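Gevberg two-compartment desk shelf, a review after one season

I bought this shelf in October for the small room where I work. The price was 1,607 dinars from Zarkico, delivered on Tuesday, and I write this for people who have the same question as me: is it strong enough, and does a laptop go inside when the work is finished?

The assembly took me up to 3 hours, and I am a slow person with tools. The instruction sheet is only drawings. Two of them are wrong way round, so please look at the holes in the boards before you put any screw. My neighbour Zlatko Obradović has the Atumska model, which costs more, and his drawings were much better.

The colour is a light oak and I like it very much with my flowered wallpaper. The compartments have a divider between them, and books stand well on their own if you put them close together. I keep my laptop upright in the same way, like a book. It saves a lot of place on the table. My folding stand does not live in the shelf, I leave it on the white tabletop.

Now the less good side. The edges are weak. There are small chips and white scratches on the front edge of the top board, and I consider myself a careful person. The screw heads on the top stay visible, no covers were in the box. I wrote to the shop and they offered me a set of covers from Popescu for 175 dinars, which I refused.

For paperbacks and a light computer I can recommend it. For heavy files I would look at something thicker. I give it 4 stars from five.
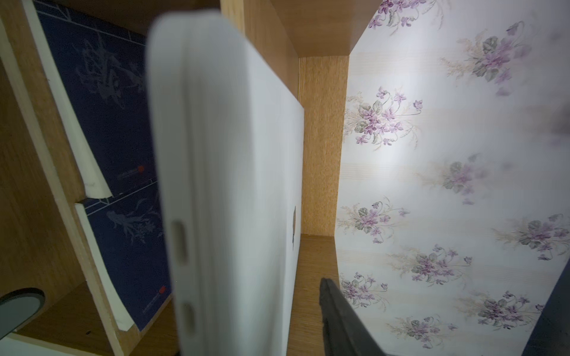
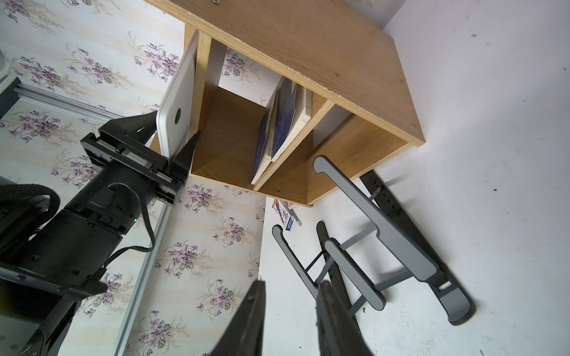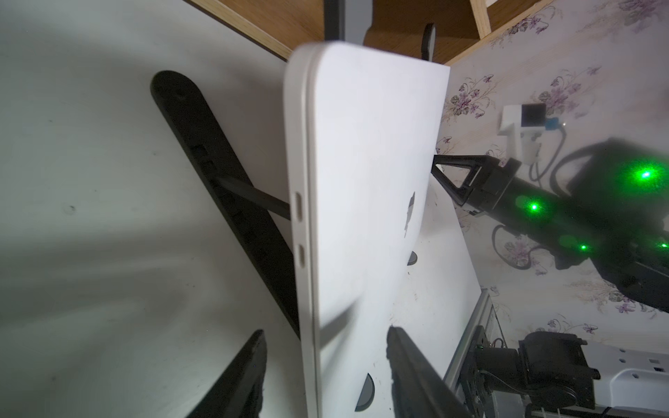 Last photo: the laptop on its edge, with the black folding stand to the left of it.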